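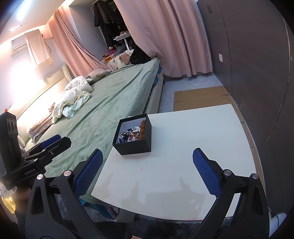 Unit 6. Destination displays and mid-life vehicle refits

Reading for this unit: Ahuja, course reader, chapter on passenger information. Bring the Mellby depot worksheet to the tutorial.

6.1 Terms

Destination display: the unit at the front, side or rear of a bus showing route number and final stop.
Controller: the box in the cab that stores the route list and sends text to each display.
Code list: the file that links a driver's three- or four-digit entry to a display text.
Mid-life refit: planned work on a vehicle about halfway through its service life, usually covering seats, flooring, lighting and paint.

6.2 Why displays are changed at refit

The side panels and ceiling covers are already off, so the cable runs can be reached without extra labor. Doing the same job on a vehicle in daily service means taking it off the road for a full shift. Operators who hold spare units from withdrawn buses can fit them at this stage for the cost of brackets and testing.

Spare units are not always interchangeable. Check three things before a unit is assigned to a vehicle: supply voltage, connector type, and the software version the controller expects. A unit with the wrong software version may light up and still show the wrong text.

6.3 Case: Firness City routes

Firness runs 218 buses from two depots, Mellby and De Luca. Before the refit program, the fleet carried a mix of older displays and the Fovach type. The program set out to bring every vehicle at Mellby to the Fovach type first – De Luca would follow once the code list was stable.

The engineering lead, Rosaire Gagnon, split the work by route group. Vehicles on the cross-town routes were done in February, when the school extras could be covered by hired buses. The stock of spare side displays ran to 100 units, which was enough for Mellby but left De Luca short.

The code list was the slower task. The old list held 1,100 entries, many of them for routes withdrawn years earlier. Gagnon's team removed the dead entries and kept the old numbers for the live ones, so drivers did not have to learn new codes.

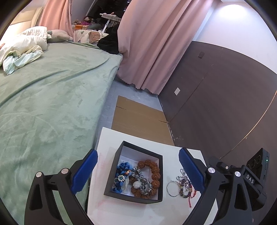 Figure 2

6.4 Branded vehicles

A bus painted for one route should stay on that route. In practice it is swapped when another vehicle fails, and the display must then contradict the paint. Ahuja recommends a front text that gives the route number in the largest size available, with no brand name.

6.5 For the tutorial

Draft a fitting order for the De Luca vehicles, assuming no new units arrive before the summer timetable. State which routes wait and for how long. One page, with the allocation table attached.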